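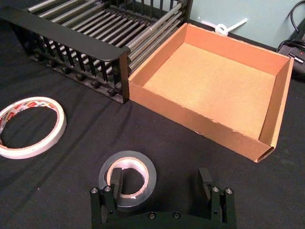

Clear packing tape and the larger white roll, on the cloth of the packing bench.

Sonow Members' Forum > Premises and Equipment > Rivas Building
Topic 1322: Arrangement of the packing bench, Room 37
Started February 2019

rivas_facilities wrote:
Members are invited to comment on the proposed permanent arrangement of the packing bench in Room 37. The bench has been in general use since September, and the office has received several requests that it be either tidied or replaced. Replacement is not in the budget for this year. The present notice therefore concerns only what is kept on the bench and where.

The proposal is as follows. The black cloth remains in place. Tape is kept on the bench and is to be laid flat after use. The dish rack stays as a holder for small items. The glue gun stays at the rear. Any tool not used for packing or light repair is to be returned to the cabinet in the corridor.

Comments will be accepted for 30 days from the opening of this topic.

pisska_parcels wrote:
Our group sends more parcels from this bench than any other and supports the proposal in general. We have one reservation. Tape that is stored flat collects lint from the cloth on its lower edge, and the clear packing tape suffers most from this. On two occasions last month we had to cut away a full turn of tape before it would seal properly. We request that the rolls be hung from a rod or stood on edge.

We would also ask that the white tape not be used on outgoing cartons. It is intended for labels and for marking shelves.

h_benchley wrote:
I do not agree with the previous member regarding the hanging of rolls. A rod was fitted in the old room and the rolls were constantly pulled off it and left on the floor. Lint can be dealt with by brushing the cloth once a week. A member who finds lint on the tape may reasonably be expected to brush the cloth.
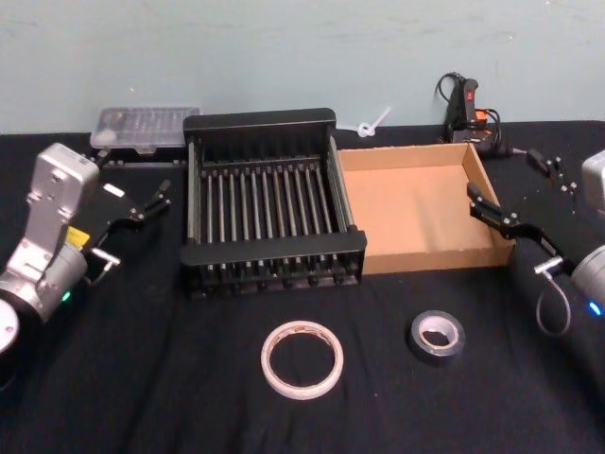 The bench in Room 37, with the dish rack, the cardboard tray and the glue gun.

rivas_facilities wrote:
The office thanks both members. For the information of those who work mainly in the Pisa annex and may not have visited Room 37, the bench stands against the painted wall and the cloth covers the working area. The folds in the cloth have been raised with us separately. The cloth is larger than the bench requires, and it may be trimmed if there is no objection.

No decision has been made concerning a rod.

annex_stores wrote:
I object to trimming. Once cut, the cloth cannot be used on the long table in the annex, for which it was purchased. Folding the surplus under the front edge and securing it with two clips would give the same result at no cost.

With respect to the cardboard tray, may I ask whether it is considered equipment or waste? It was put out for recycling once already and then brought back in by a member who stated that it was needed.

pisska_parcels wrote:
It is equipment. We use it for items that are waiting to be wrapped, and we would prefer that it be left alone. A plastic tray of similar size would be an acceptable substitute, provided that it is supplied before the cardboard one is removed.

We support the suggestion of clips.

h_benchley wrote:
I have no objection to the tray. I do have one regarding the rack, which takes up more of the bench than its contents justify. Small items fall between the rods and have to be retrieved from underneath. A shallow drawer unit would be more suitable. 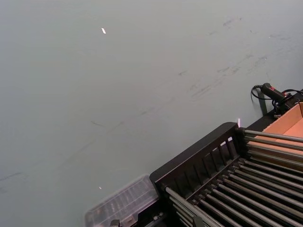 The position of the rack is a further difficulty. It is moved by whoever needs more room and is seldom returned to the same place, with the result that the next person begins by moving it again. If it is to be retained, its place should be marked with a strip of the white tape so that the matter is settled.

The scuff marks should also be included in the work. They have been reported before, and a damp cloth with a little mild soap should be tried prior to any discussion of repainting.

annex_stores wrote:
I can confirm that soap was effective on similar marks in the annex, although not on the deepest ones. I would advise against abrasive pads. They removed the marks and the finish together, and the dull patch is more noticeable than the scuffs were.

I disagree about the rack. A drawer unit hides its contents, and members then buy duplicates. An open rack with one clear container for the smallest items is adequate.
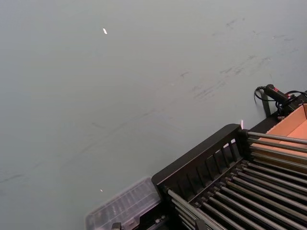 Eliécer Huaranga
Premises Coordinator, Rivas Building

Having read the comments, I am able to confirm the following on behalf of the office.

The rack will be retained until the next review. Its place will be marked with white tape, as suggested. Members who move it are asked to put it back.

The scuffs will be treated with mild soap and water. Abrasive pads are not to be used on any surface in Room 37.

The cloth will not be trimmed. Clips have been ordered under stores reference 1678 and will be fitted when they arrive. Until then, please fold the surplus under by hand.

The tray remains for the time being.

On the storage of tape there is no agreement, and I do not intend to impose one at this stage. Rolls will continue to be laid flat, and a brush will be kept with the bench.

pisska_parcels wrote:
We accept the above but wish it to be recorded that we still favor a rod. We are prepared to pay for one.

h_benchley wrote:
Noted. My view is unchanged – the rod was a nuisance in the old room and would be a nuisance in this one. I will bring the brush.

annex_stores wrote:
Please confirm the width of the clips. The bench edge is thicker than the one in the annex, and the standard size may not fit.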